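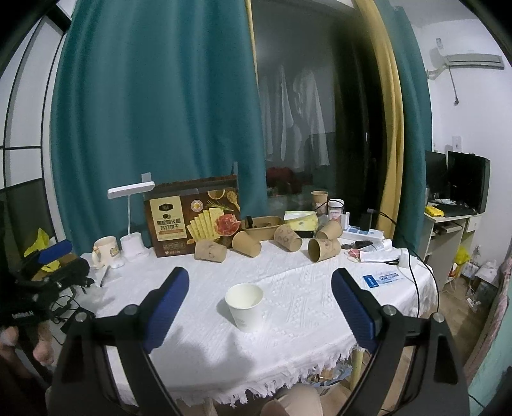
Protutis teleoperation and hand-guided demonstration group
Minutes, Sunday, March 31, 2024

1. Minutes of the previous meeting
Accepted with one correction: the gripper firmware branch is Drilport, not Steltard.

2. Cup task
Target for the paper cup task stays at 4000 accepted demonstrations. Nearly 10 percent of the last batch was rejected, mostly for a late close on the cup wall. Agreed that operators open both fingers fully before each approach and pause before contact. Cups lying on their sides remain in the task. Starting layouts are to be changed after every 8 demonstrations.

3. Tablecloth
The policy trained on bare tables did poorly on patterned cloth. One view was that the raised pattern disturbs tracking; another was that the fingertips drag on the fabric. Not settled. Steltard to replay the logs with tracking error plotted against fingertip height.

4. Remote control
Delay on the Gautam link is still uneven. Remote sessions are suspended for cup work and continue for drawer opening. Hand-held collection is not affected.

5. Finger pads
Pads to be checked at the start of each shift and replaced in pairs. Spare stock is 3 pairs - order more.

6. Other business
Request to add a stacking task deferred to September. Labeling guide still needs a rule for a cup that is gripped and then dropped.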